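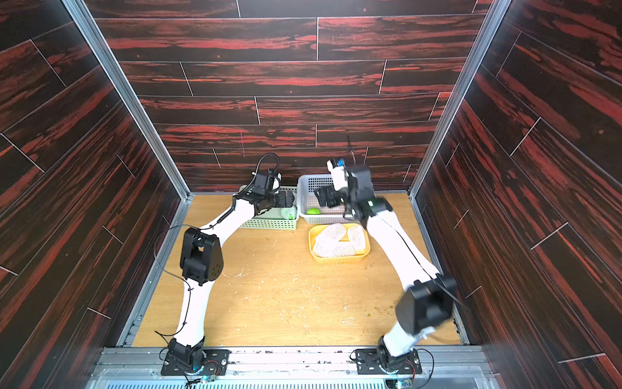 Benedetta Morelli

About Savo

Savo prepares fruit for small shops and gift basket makers. We receive it in bulk, sort it, put each piece in a foam mesh sleeve or take the sleeve off, depending on the order, and pack it in baskets or trays. We do not grow fruit and we do not sell it to the public. The work is done at our packing room in Durna, which we have used for 12 years.

The company was started by Younes Erraji, who had worked in the receiving department at Benkirane and wanted a packing room that would accept orders too small for a large house. The minimum order is still 10 baskets. I joined in the second year and am responsible for materials, layout and the written procedures. This page is mostly about those.

What we handle

Most orders are for round fruit with a thin skin, which marks easily where one piece presses on another. Foam mesh sleeves keep the pieces apart. A sleeve is a short tube of expanded foam net, open at both ends. It stretches over the widest part of the fruit and closes in slightly behind it. We stock three diameters. If the sleeve is too wide, the fruit turns inside it and the stem works its way into the net. If it is too narrow, the cells tear during fitting.

The fitting procedure is short. Open the sleeve with the fingers, seat the fruit bottom first, and draw the net up until the rim is even on all sides. Sleeves coming off are pulled from the bottom and set down in a shallow tray, apart from the fruit. They are checked for torn cells before they go back into stock.
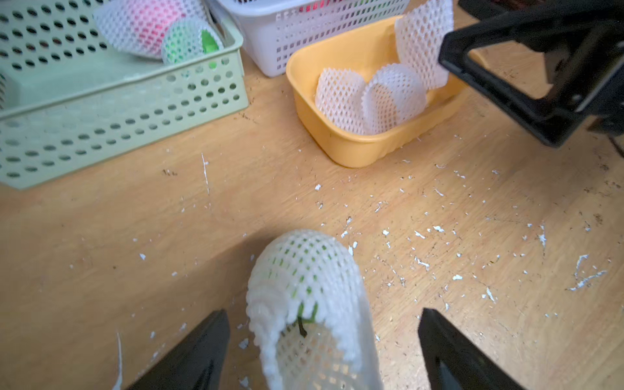 Do sleeves get used more than once?
Undamaged ones are used again for storage and for transfers inside the packing room. Fruit leaving for a customer gets a new sleeve.

Containers and surfaces

We use perforated or slotted plastic baskets for fruit, because air has to reach the lower layer, and solid trays for sleeves. Foam net sheds. Small flecks come away each time a sleeve is stretched, and they cling to wood and plastic alike. Work surfaces are brushed down between orders – never blown clean, which only moves the flecks into the next basket.

Baskets are filled to one layer for soft fruit and two for firm. Last September we packed 1,712 baskets, the most in any month so far, and 70 of them went to a single customer, Falar.

Working with us

Orders received before noon are scheduled for the following morning. Please state the fruit, the number of pieces per basket and whether sleeves should stay on for delivery. Baskets remain our property and are collected with the next drop-off.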